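I finally dealt with the clear bags in January. We had a drawer of them, the soft zip and tote kind that bedding and toiletries come in, and I'd kept every one on the theory that they would be useful for travel. Most had gone sticky or split at the corners. I kept the good ones and put the rest out.

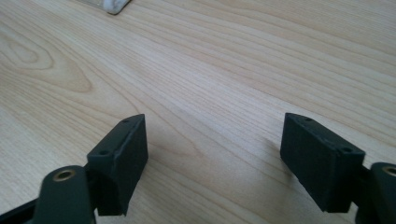

Sorting went faster once I stopped working on the bed. A doona swallows a floppy bag and you can't see what shape it really is. A bare tabletop is much better, and a pale wood one with a fine, close grain like this suits the job, as any grit that falls out of a seam shows up on it. I wipe between bags with a damp cloth and about 30 mL of vinegar in a bowl of water.

Karlijn Aerts lent me her kitchen scale so I could see what I was carrying. My toiletries came to 480 grams, down from 500 once I swapped the big sunscreen for a small one. That was less of a saving than I'd hoped for.
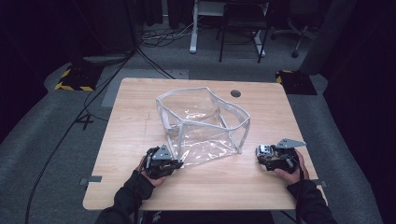
Do clear bags need to be stored flat? Mine keep better standing up with a tea towel inside, as folding leaves creases that turn cloudy and then crack.

The Griltine one I bought for the pool has held up best, mostly because I rinse it. Sena says hers lasted two summers in the boot of the car, but it went yellow – I'd keep them out of the heat. 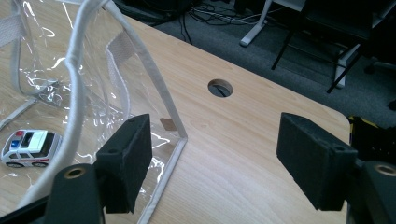 I also sorted them by what goes in them. Swimmers and goggles in one, chargers in another, and a spare for wet socks. The chargers bag lives by the front door now. I still haven't found a good spot for the big one, and Orysia has already asked if she can have it for her wool.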